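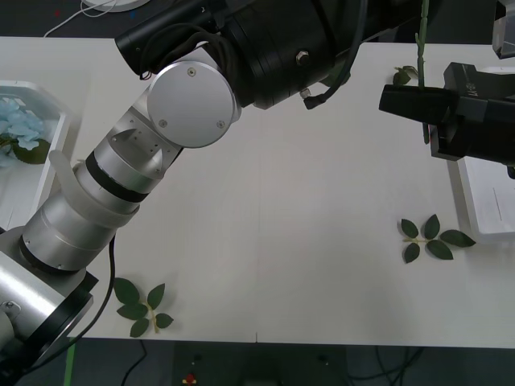

At the worktable, Kakakhel Building, Skurnholm.

Keeping Flowers for the Stage: An Interview with Areeba Rizvi
By Sadia Paracha
2026-03-31

When the Skurnholm Theater moved its property stores into the Kakakhel Building last November, the artificial flowers traveled last. Areeba Rizvi, who oversees the decorative stock, had asked for shelves to be in place before a single box left the old basement.

"Most of the damage I see was done in storage," Ms. Rizvi said. "A stem gets bent to fit a carton, and the wire never quite forgives you."

The stock serves the theater's own season and is lent to schools and amateur companies within 50 miles. Borrowers most often request roses and lilies, although Ms. Rizvi encourages them to read the play first. A director who wants a garden in early spring, she noted, will be poorly served by a trunk of sunflowers.

Asked whether fresh flowers would not be simpler, she pointed to the length of a run. "We had 37 performances of one comedy, and the same bouquet was thrown at the same wall every night. The florist's bill would have been larger than the costume budget." There is also the matter of pollen, which singers dislike, and of water, which stage managers dislike more.

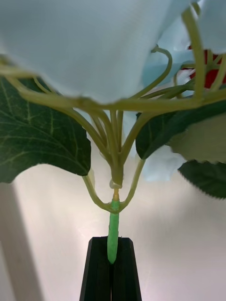 An artificial flower with a green-wrapped stem.

Distance governs much of the work. Flowers seen from the back row need strong outlines and somewhat more color than nature allows, while those handled near the footlights must bear closer study. Ms. Rizvi keeps the two kinds on separate shelves and asks borrowers to return them that way -- a request honored, by her account, in perhaps half of all cases.

Cleaning takes place between productions. Fabric petals are brushed dry, and plastic leaves are wiped with a damp cloth. Hot glue is discouraged. "It looks fine on the day, and then it goes brittle under the lights," she said. "I would sooner have tape, which the next person can take off."

The current loan catalog was begun by her predecessor on index cards, and the last 200 entries are still being typed. Ms. Rizvi intends to add the name of each production in which a piece has appeared. Some older items carry no record at all, including a wreath of paper laurel that she will not lend.

Requests for the summer season may be left at the Skurnholm box office -- schools are asked to include the dates of their dress rehearsals.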